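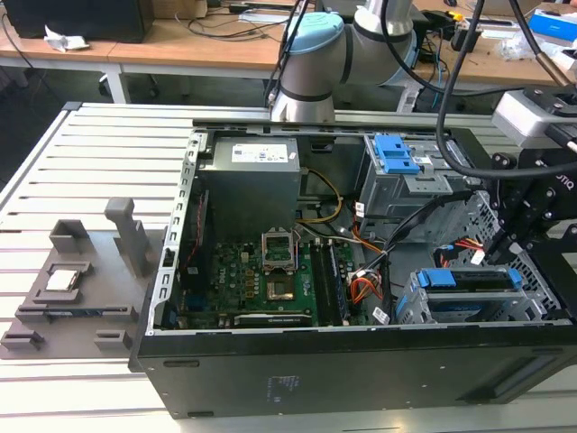

1/ Budgeting for a disassembly cell

We take apart old office desktops for parts. This year we priced a robot arm to share the bench work. A few people asked what it costs beyond the arm, so I'm writing down how we planned it.

2/ Start with the list, before any vendor calls. Ours had the arm, the gripper, the table, the parts fixture, cabling, spare fingers, and the hours to set it all up. The arm was the only line most of us had thought about.

3/ Table. We went with slotted aluminum extrusion. It costs more than a workbench, but you can bolt things down anywhere and move them later. Kavwood quoted us a welded frame for less. I turned it down because our layout is still changing.

4/ Fixture. Printed in-house, grey plastic, with places for a CPU and a memory module. Material is cheap. The time is what you pay for. Put design hours in the budget as their own line — ours were hidden under "misc" and Saqib Mughal sent the sheet back, correctly.

5/ Gripper. Get two quotes and ask both for the price of replacement fingers and the lead time. Sandhu wanted 470 for a spare set. Amik wanted 300, with shipping on top. Over a year of daily use that gap matters more than the gap in the gripper price.

6/ Reach. Bring a real computer case to the demo. A gripper that looks fine on an empty table can be too bulky once there's a drive bay on one side and a bundle of power cables on the other. We ruled out one model in the first ten minutes that way.

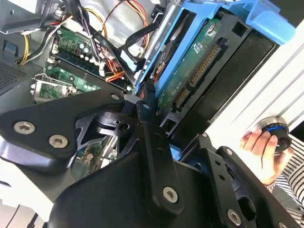
Gripper at the blue drive caddy, memory slots and open CPU socket to the left.

7/ Wrist camera. I had it down as optional and moved it to required. If you plan to add one later, get the mount and the cable length quoted now. Kultach charged us 252 for a longer cable we should have ordered the first time.

8/ People. Don't budget as if the cell runs alone. We kept a full-time person in the plan for the first year and I would do that again. Mixed batches of old machines need somebody at the bench.

9/ Things I left out and had to add: a second power strip, shelving for incoming towers, bins for pulled drives, and training time for 2 staff. None of it is expensive by itself. Together it used up the contingency.

10/ We review the numbers in September. I'll post the spreadsheet with the vendor prices taken out. If you've bought a cell for similar work, I'd like to know what you paid for service contracts — that line is still a guess on our side.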